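홈 > 소식 > 보도자료

플리테로, 사무실과 작은 숙소를 위한 '한 잔 자리' 안내서와 컵 세트 공개

2019년 3월 18일

생활용품 회사 플리테로(Plitero)는 작은 사무실, 공방, 게스트하우스에서 따뜻한 음료를 준비하는 자리를 위한 새 안내서 '한 잔 자리'를 공개합니다. 이와 함께 작은 흰색 도자기 컵과 받침으로 이루어진 '트레다(Treda)' 세트의 한국 판매도 시작합니다. 안내서는 한국어로 먼저 나오고, 스페인어와 영어로 된 것은 10월에 나올 예정입니다.

이번 일은 아주 단순한 질문에서 시작되었습니다. 사람들은 회사나 숙소에서 차 한 잔, 커피 한 잔을 어디에서 만드는가? 큰 회사에는 탕비실이 있습니다. 카페에는 기계와 바리스타가 있습니다. 그러나 작은 작업실에는 보통 벽 옆의 탁자 하나가 있고, 그 위에 전기 주전자와 컵 몇 개가 있습니다. 저희는 이 탁자에 대하여 쓴 글을 찾아보았지만 많이 찾지 못했습니다. 그래서 직접 쓰기로 했습니다.

플리테로의 제품 담당 올가 베니테스(Olga Benítez)는 안내서를 위하여 서울, 대전, 전주에서 모두 47곳의 작은 사무실과 숙소를 방문했습니다. 방문할 때마다 그곳에서 일하는 분들에게 평소처럼 음료를 준비해 달라고 부탁드렸고, 옆에서 조용히 보았습니다. 어떤 분은 서서 마셨고 어떤 분은 컵을 책상으로 가져갔습니다. 설탕을 넣는 분은 저희가 생각한 것보다 적었고, 가루 커피를 쓰는 분은 생각한 것보다 훨씬 많았습니다.

베니테스 담당은 다음과 같이 말했습니다. "저는 스페인어를 쓰는 집에서 자랐고, 우리 집에서는 커피를 불 위에서 끓였습니다. 한국에 와서 작은 봉지에 들어 있는 커피를 처음 마셨을 때 조금 놀랐습니다. 봉지를 열고, 물을 붓고, 저으면 됩니다. 손님이 오면 그 사이에 인사를 다 할 수 있습니다. 이렇게 짧은 일에도 좋은 자리가 필요하다고 생각합니다."

안내서의 첫째 장은 탁자에 대한 것입니다. 저희는 새 탁자를 사라고 권하지 않습니다. 방문한 곳에서는 오래 쓴 나무 탁자가 제일 많았고, 얼룩이나 긁힌 자국이 있어도 음료를 만드는 데에는 아무 문제가 없었습니다. 밝은색 소나무 탁자는 커피 얼룩이 잘 보이지만, 잘 보이는 만큼 바로 닦게 된다는 의견도 있었습니다. 가장자리에 낮은 턱이 있는 탁자라면 흘린 물이 바닥으로 쉽게 떨어지지 않습니다. 턱이 없는 경우에는 가장자리에서 한 뼘 안쪽에 컵을 놓으십시오.

벽에 대해서도 짧게 썼습니다. 탁자를 흰 벽에 바로 붙이면 자리는 절약되지만 벽에 작은 점과 얼룩이 생깁니다. 젖은 천으로 자주 닦을 수 있는 페인트를 권해 드리며, 이미 생긴 얼룩을 지우는 방법은 안내서의 마지막 쪽에 있습니다. 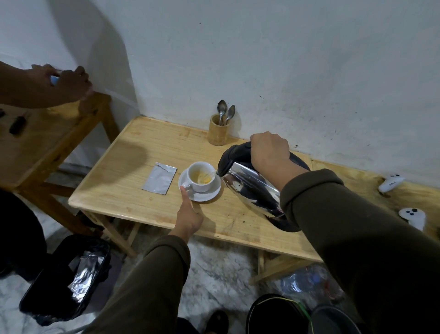
둘째 장에서는 물을 붓는 방법을 설명합니다. 작은 컵에 전기 주전자로 물을 부을 때에는 한 손으로 주전자를 들고, 다른 손으로 받침의 가까운 쪽을 잡아 주는 것이 좋습니다. 주전자에 물이 많이 있으면 처음에 물이 갑자기 나옵니다. 필요한 만큼만 물을 끓이면 주전자가 가벼워지고, 기다리는 시간도 짧아집니다. 받침을 잡은 손은 주전자의 물줄기에서 떨어져 있어야 하고, 어린이가 있는 숙소에서는 주전자를 탁자 안쪽에 두어야 합니다.

가루 음료는 컵에 가루를 먼저 넣습니다. 그다음 물을 조금 붓고, 저은 후에, 나머지 물을 붓습니다. 이렇게 하면 가루가 컵 바닥에 덜 남습니다. 한 번에 물을 다 붓고 나중에 젓는 분들도 많이 계시는데, 맛의 차이가 크다고는 말씀드리기 어렵습니다. 저희 회사 안에서도 의견이 둘로 나누어져 있습니다.

숟가락을 두는 곳도 둘째 장의 내용입니다. 저희는 서랍보다 탁자 위의 통을 권합니다. 대나무로 만든 원통형 통은 가볍고, 벽 가까이에 세워 두면 팔에 걸리지 않습니다. 숟가락은 둥근 부분이 위로 오게 꽂는 분이 많았습니다. 이 경우 다음 사람이 둥근 부분을 손으로 만지지 않도록 손잡이를 잡고 빼 달라고 작은 글씨로 써 두면 좋습니다. 물기가 있는 숟가락을 바로 꽂으면 대나무 통 안쪽의 색이 변할 수 있으므로 먼저 닦아 주십시오.

빈 봉지에 대하여 가장 많은 질문을 받았습니다. 은색 포장 봉지는 작고 납작해서 탁자에 그대로 남기 쉽습니다. 뚜껑이 있는 큰 쓰레기통이 방 반대쪽에 있으면 사람들은 그곳까지 잘 가지 않습니다. 전주에서 게스트하우스를 운영하는 자바리 콤보(Jabari Kombo) 대표는 손바닥만 한 접시를 탁자 왼쪽에 두고, 저녁에 한 번 비운다고 합니다.

콤보 대표는 "손님에게 치워 달라고 말하는 종이를 세 장 붙인 적이 있습니다. 종이는 떼고 접시를 놓았습니다. 지금은 봉지가 거의 다 접시 위에 있습니다"라고 말했습니다.

트레다 세트에 대하여

트레다 세트는 컵 2개와 받침 2개로 구성되며, 색은 흰색 하나입니다. 컵은 가루 음료 한 봉지에 맞는 작은 크기이고, 손잡이는 손가락 하나가 편하게 들어갑니다. 받침은 일반적인 커피 받침보다 테두리가 조금 넓습니다. 물을 붓는 동안 다른 손으로 잡기 쉽게 하려는 것입니다. 디자인을 맡은 이반 미하일류크(Ivan Mykhailiuk)는 테두리의 너비를 정하는 데에 가장 오랜 시간이 걸렸다고 합니다. 너무 넓으면 좁은 탁자에서 자리를 많이 차지하고, 너무 좁으면 손가락이 컵에 닿습니다.

미하일류크 디자이너는 "첫 번째 견본은 보기에는 예뻤지만 쓰기에 불편했습니다. 두 번째 견본은 반대였습니다. 판매되는 것은 세 번째 견본이고, 저는 지금도 손잡이를 조금 더 고치고 싶습니다"라고 했습니다.

컵과 받침은 식기세척기에 넣을 수 있습니다. 금색이나 은색 장식은 없습니다. 컵이 깨졌을 때 세트 전체를 다시 살 필요가 없도록 컵과 받침을 따로도 판매합니다. 첫 생산 수량이 많지 않으므로 사무실에서 여러 세트를 주문하실 때에는 먼저 연락해 주시기 바랍니다.

함께 나오는 제품으로는 숟가락통 '노르달(Norðdahl)'과 탁자용 작은 접시 '플룬델(Plundell)'이 있습니다. 노르달은 대나무로 만들었으며 바닥에 물이 빠지는 구멍이 있습니다. 플룬델은 빈 봉지나 다 쓴 티백을 두기 위한 접시이고, 트레다와 같은 흰색입니다. 두 제품 모두 한국에서 처음 판매됩니다.

안내서를 받는 방법

안내서 '한 잔 자리'는 무료입니다. 플리테로 매장에서 종이책으로 받으실 수 있고, 전자우편으로 신청하시면 파일을 보내 드립니다. 사무실이나 숙소에 비치하기 위하여 복사하시는 것도 괜찮습니다. 다만 내용을 바꾸지 말아 주시고, 판매하지 말아 주십시오.

서울 매장에서는 작은 모임도 준비하고 있습니다. 안내서의 글을 쓴 투마이니 민자(Tumaini Minja)가 방문했던 곳들의 이야기를 하고, 참가하신 분들과 같이 차와 가루 커피를 마십니다. 자리가 좁아서 신청하신 분만 들어오실 수 있습니다. 집이나 사무실에서 자주 쓰시는 컵을 가지고 오시면 더 좋습니다. 모임은 한국어로 하며, 필요하시면 영어로도 도와 드립니다.

민자 씨는 글을 쓰면서 제일 어려웠던 부분으로 청소에 대한 장을 말했습니다. "누가 주전자를 닦는가 하는 문제는 어느 사무실에나 있습니다. 저는 규칙을 쓰지 않기로 했습니다. 대신 주전자 안쪽의 하얀 물때를 식초로 없애는 방법과 스테인리스 겉면의 손자국을 마른 천으로 닦는 방법을 썼습니다. 읽는 분이 직접 해 보시면 좋겠습니다."

플리테로 소개

플리테로는 작은 공간에서 쓰는 식기와 주방용품을 만드는 회사입니다. 윌메르 베르무데스(Wilmer Bermúdez) 대표가 설립하였고, 현재 컵, 접시, 보관용 통을 중심으로 제품을 소개하고 있습니다. 베르무데스 대표는 이번 공개에 대하여 "우리는 큰 주방을 가진 분들보다 탁자 하나를 가진 분들을 더 자주 만납니다. 그분들에게 들은 것을 정리하여 다시 드리게 되어 기쁩니다. 부족한 부분이 있으면 편지로 알려 주십시오. 다음 인쇄에서 고치겠습니다"라고 말했습니다.

제품 견본과 인터뷰가 필요하신 언론사에서는 플리테로 홍보 담당에게 연락해 주십시오. 견본은 사용하신 후에 돌려보내지 않으셔도 됩니다.

문의: 플리테로 홍보 담당 | © 2019 Plitero | 맨 위로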